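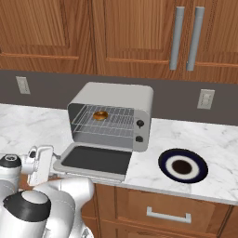
Slide 1: The toaster oven task in the simulated kitchen. Door open, plate empty.

Leave this up while people find seats. Check that the clicker works. Water on the left side of the lectern, not the right (October, never again).

Hi everybody, I'm Ama Ayaaba, I work on the demonstration side at Brilamero, so my job is mostly driving robot arms around by hand and then worrying about how I drove them. Today is about that first part, the driving. There's a lot of good material out there on what to do with demonstrations once you have them and a lot less on what it's like to sit there and make them, so I'm going to spend my 20 minutes in the chair with the controller.

Quick show of hands – who has teleoperated an arm, real or simulated? Wait for it. And who has done it for more than an hour straight? (Usually far fewer hands. Say something nice to those people.)

OK, so the kitchen. We call this scene Kimgate, and it's where I've spent most of my working life lately. Counter, cabinets, toaster oven, plate. The little ring of bread on the rack is down in my notes as "bagel or donut" and I've stopped fighting about it. The full job is: take it off the rack, put it on the plate, shut the oven door. You could do that half asleep with your own hand. Please try to remember that feeling of "oh, that's easy," we're going to come back to it.

CLICK to slide 2, the two ways in

So, two ways of showing. By hand means you hold the arm itself and walk it through the motion, and it's lovely. You feel the weight, you feel when the elbow's about to run out of room. By remote means a controller and a screen, with the arm following what you do. In simulation you don't have an arm to grab, so everything in Kimgate is remote.

I came up doing it by hand, and my first week on remote was humbling! I kept leaning my whole body to the left, like that was going to help. Pause here, do the lean.

The thing you lose is touch. When I guide a real arm down to an oven door I know I'm at the door. On a screen I have to decide I'm at the door, and I'm often early. So my early runs are full of these tiny hovering moments where the gripper stops just short and waits for me to make up my mind. And guess what the policy picked up? Hovering. It was very good at hovering.

CLICK to slide 3, the recording loop

Keep this one short. Reset, drive, mark the end, keep or toss, go again. Our recorder is called Nandness and the only thing you need to know about it for this talk is that the keep-or-toss question comes up right after the run, while you still remember what you did. We used to review at the end of the day and I'd be looking at run number whatever with no memory of it at all.

We ended up with almost 300 kept runs for this task. I threw out 41 of mine in one sitting once, going back through with fresh eyes, and it hurt, but the next training round was calmer for it. Don't claim more than that. If somebody wants percentages, they're in the handout.

CLICK to slide 4, where the camera goes

I want to talk about views, this is my favorite part. The wide view is the one everyone likes. It's what you show your boss. You get the arm, the oven, the plate, you know where everything lives. And then you get up close and the wide view quits on you, you've got a hand and an edge and no good idea of the gap between them. So you flip to the close one.

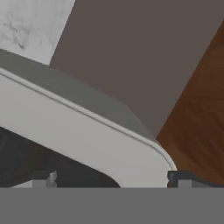 Slide 5: Close view, fingers either side, the pale rounded edge between them.

Stay on this for a good few seconds and don't talk.

So, where are we? Ask the room. Take a couple of guesses, they'll be all over the place. There's wood on the right, a big taupe plane up top, a patch of pale stone in the corner, and everything's on a slant. If you've just come from the wide view, your brain needs a beat to turn the kitchen around, and during that beat your thumb is still on the stick!

I trained myself to do three things when I switch. Thumb off. Find the fingers. Then find one edge I trust and fly by that. In a view like this one I'd take the long lip on the white piece, it's a nice clear line and it runs right down toward where I'm working. I don't look at the dark area underneath much, there's nothing in there I can steer by.

Hong (say hi if he's in the room) does it the other way, he stays in the close view for nearly the whole run and peeks at the wide one. His runs are smoother than mine, I'll admit it in public. They're also slower. We kept both kinds in the set and I'd do that again.

Now the question I always get: should the policy see the same views the driver sees? My answer is at least those. If I made a decision from the close camera and the policy only gets the wide one, I've shown it a person doing something for no visible reason. We did this by accident for longer than I'd like. Tell the Hong-closing-the-door story if there's time, skip it if we're past the half hour mark on the wall clock.

CLICK to slide 6, things I'd tell a new driver

Read these loosely, don't recite.

Practice the reach with no recording on. Ten goes, twenty, whatever it takes to be bored.

Commit to contact. If you're going to touch the door, touch it. A small bump is a better lesson than a long think.

Let your recoveries stay in. If you come in crooked, back off, and line up again, that's worth keeping, as long as you really did line up again. I used to toss every one of these and I regret it.

Vary your start. Left to myself I begin every run from the same comfy pose, and then the policy has only ever known comfy.

Stop when your shoulders go up. Mine go up before I notice I'm tired, so Hong tells me.

CLICK to slide 7, open stuff

I don't know how to write down "hesitation" in a way two reviewers agree on. We've tried speed cutoffs, and they catch careful people. If you've got something that works, come find me, I mean it, I'll buy the coffee.

I also don't have a good feel yet for how much of my by-hand instinct carries over to the remote rig. Some of it must. The elbow thing does, for sure.

Back to slide 1 for questions. Repeat each question into the mic. If the demo laptop is awake, let one or two people have a go at the oven door – sticks on low speed, and reset between drivers.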